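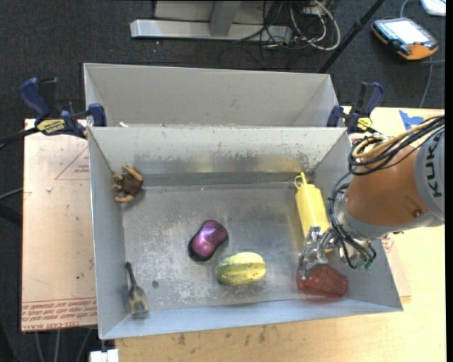

Page last changed: 4/18/19

Web and Catalog Working Group
Minutes of the regular meeting

Present: Junpei Nishimura (chair), systems librarian, cataloging lead, Durkau Archive liaison, Carrilho branch supervisor, web editor (minutes)
By phone: Tonard hosting, account engineer (items 3 and 4 only)
Absent with notice: training coordinator

1. Minutes of the previous meeting

Approved with one correction. Under the item on holdings display, "item record" should read "holdings record" in both places. The web editor will replace the posted copy.

2. Actions carried forward

Proxy login page text. Done. The new wording has been in place since the last maintenance window.

Subject heading cleanup for local history. Open. The cataloging lead is working through the geographic subdivisions and expects to finish the county-level headings before starting on townships. The batch tool in Prirnov will not change a heading that is locked by an authority record, so those are being done by hand.

Carrilho opening hours feed. Done. The branch page now reads its hours from the shared calendar. The branch supervisor reported that holiday closures show on the branch page but not in the catalog footer. New action under item 7.

Inventory of public forms. Open. Carried forward to the next meeting.

3. Broken links after the catalog move

The systems librarian presented the link report for the period since the move from the old catalog server to Prirnov. Requests ending in a 404 fall into four groups:

Old permanent links to bibliographic records, in which the record number carried a check digit. Prirnov drops the check digit, and the redirect rule was written for numbers without it.

Saved searches. The old search syntax used a semicolon between index and term. No redirect exists for these.

Cover thumbnails called from the reading list pages. The list pages still point to the old image directory.

Finding aids at the Durkau Archive. These were never on the catalog server, but the finding aids link back to catalog records and so inherit the first problem.

The first group is by far the largest. The systems librarian proposed a rewrite rule that strips the final character when the number is one digit longer than the Prirnov format allows. The cataloging lead asked what happens with the check character "x". The rule as drafted matches digits only and would miss those records. It will be extended to accept the letter in either case.

The group discussed whether to redirect saved searches. Translating the old syntax is possible for single-index searches. Searches with limits (format, location, date range) do not map cleanly, in particular where the old location codes were merged. Agreed to redirect single-index searches and to send the rest to the advanced search page with a short notice. The web editor will draft the notice and keep it under three lines so that it does not push the search box down on small screens.

The Durkau liaison asked that the links in the finding aids also be corrected at the source. The finding aids are encoded files and can be edited in one pass, but each changed file needs a revision statement in its header. The liaison will prepare the statement. The systems librarian will run the edit on a copy first.

Decision: the record link rule goes in at the next maintenance window. Saved search redirects follow one window later.

4. Service interruptions

The Tonard engineer joined for this item and the end of the previous one.

The catalog returned a 503 on several mornings during the overnight index rebuild, which was still running when the branches opened. The engineer gave the following account. The rebuild starts after the nightly record load. When the load is large, the rebuild starts late and competes with public traffic for database connections. Once the connection pool is full, the front end refuses new sessions until one is released.

The largest loads come from the vendor e-book files. The cataloging lead confirmed that the vendor sends complete replacement files even when only a few records have changed. A comparison step before loading would cut the load to roughly 80 percent of its present size in an ordinary week and by more in a quiet one. The engineer thought this would help but would not be enough without a change to the rebuild schedule.

Options considered:

Raising the connection limit. Available now, with no change to the contract. The engineer advised against doing this alone, as it moves the pressure to memory.

Running the rebuild in sections by index. Supported by Prirnov version 4 and later. The test server is already at that version. Production is one release behind.

Loading vendor files only on the night before the maintenance window. The cataloging lead objected that new e-books would then appear up to a week late, and that holds placed through the vendor's own application would point to titles missing from the catalog.

The chair noted that the upgrade of production was planned for December and asked if it could be brought forward. The engineer said that it could, provided the local display changes were tested against the new templates first. The web editor has a list of those changes and considers most of them minor. The exception is the availability panel, which was written against a field that has since been renamed.

Decision: build the comparison step now. Ask Tonard for a quote and a date for an earlier upgrade. Leave the connection limit alone.

The group also asked for a readable outage page. The present one is the server default, gives no branch phone numbers, and has been mistaken for a fault in the public computers. Tonard can serve a static page from a separate host. It must not call style sheets or scripts from the catalog server. The Carrilho branch supervisor asked that it state plainly that renewals cannot be made while the catalog is down and that due dates falling in an outage will be extended. The chair will confirm the second point with circulation before it is published.

The Tonard engineer left the call.

5. Durkau Archive digital collections

The liaison reported on the scanned map series. File naming has been settled: collection number, sheet number, and a side indicator where the verso has been scanned. Sheets with no printed number take the number from the typed index, in brackets in the description but without brackets in the file name.

Scale is recorded as a ratio where printed on the sheet. Where only a bar scale is given, the cataloging lead prefers that the ratio be calculated and marked as estimated. The liaison was concerned about the time required. After discussion it was agreed to enter "scale not given" for cadastral sheets and to calculate for the topographic sheets.

Rights statements. Two sheets carry a surveyor's private imprint and have no deposit agreement on file. They will be described but not displayed until the paperwork has been found.

6. Accessibility of search results

The web editor went over the results of the keyboard test. Tab order on the results page runs through all facets before reaching the first title. A skip link exists in the template but is hidden in a way that also hides it from the keyboard. The fix is a style change and can be made locally.

The "place hold" buttons all have the same label when read aloud. Adding the title to the label requires a template edit. The systems librarian asked that this wait for the upgrade so that it is done once. Agreed.

Color contrast of the "checked out" label is below the recommended ratio. The web editor will darken the text and leave the background as it is.

7. Actions

Systems librarian: extend record link rule to cover the check character; test on staging; install at next window.
Systems librarian: comparison step for vendor files, with cataloging lead.
Systems librarian: trial edit of finding aids on a copy.
Web editor: notice for saved searches; outage page text; skip link; label contrast.
Web editor: holiday closures in catalog footer.
Cataloging lead: continue geographic headings; write to e-book vendor about partial files.
Durkau liaison: revision statement; search for deposit agreement.
J. Nishimura: request quote and date from Tonard; confirm due date extensions with circulation.

8. Other business

The Carrilho branch supervisor asked whether the self-checkout receipt could show the renewal phone number. The receipt template is held by circulation. Referred.

Next meeting in the same room. Items for the agenda to the web editor one week ahead.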